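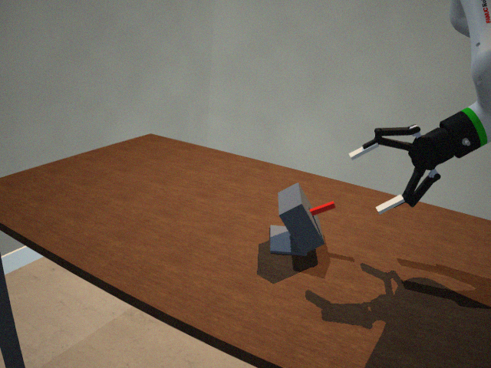 A wooden table against a pale gray wall.

Ute Wendt has sold her share of desks, and she doesn't buy the four-day week. Her firm, Koreck, tried it in May with 33 people.

"Everyone told me they loved it," she says. "Of course they did. Ask them who picked up the phone on Friday."

I ask about the survey, in which 80 percent said they got as much done.

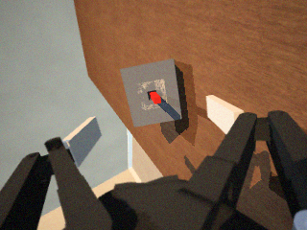

"They graded themselves," she says. "I'd give myself a good grade too." Orders went out three days late that month, by her own count. Would she try it again? "Show me a year of numbers first."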